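July, garage, evening

Two hours on the arm after dinner. The wrist camera is back on its bracket with the longer cable, routed down the outside of the forearm and held at three points. Range of the wrist joint is now limited to 240 degrees in software. The hard stop is at 243 and I would like to stay off it.

First job was the camera offset. The old values were for the Hoshino bracket, which sat lower, and the printed replacement moves the lens forward by 9 mm. I entered that by hand, ran the Vesstead calibration routine, and it disagreed with me by less than a millimeter. I kept its number.

Second job was the gripper. The Skirkura fingers open wider than the pair they replaced, and the closing speed was still set for the old ones. Dropped it by a third. Motor current at contact is lower and the click in the left side is gone, at least with nothing between the fingers. I also rewrote the closing routine so that it stops on current first and position second. It had been the other way around, a leftover from when I only picked up blocks.

Then the Coca-Cola bottle, the aluminum kind, laid on its side at an angle to the gripper. It is a harder target than the blocks: contoured body, narrow neck, bare silver at the base where the light comes back off the metal. The detector has to return a center point and an angle, and the angle is the part I do not trust yet.

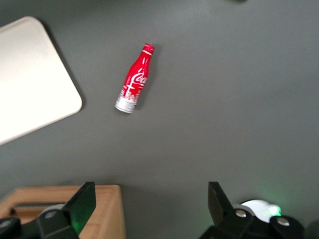 Photo: wrist camera, own build

The mask for the red body is clean. Toward the base the red breaks up into the pale printed pattern, and there the mask frays and pulls the center point toward the cap. I tried widening the color threshold, which brought in noise from elsewhere on the table. Better to fit the long axis from the cap and shoulder and extend it by the known length. Started on that, not finished.

The controller log stopped at line 2054 again, same place as last time, so it is a buffer limit in the Stakier firmware and nothing to do with the cable. The motion itself did not stop. Workaround for now is to flush the log before every run – ugly, but it holds.

To do next:
Finish the axis fit.
Thread lock on the finger screws, both sides.
Save the new offset to the config file; at the moment it exists only in memory.
Order a spare cable in the longer length.

Power off at the strip at 10:40.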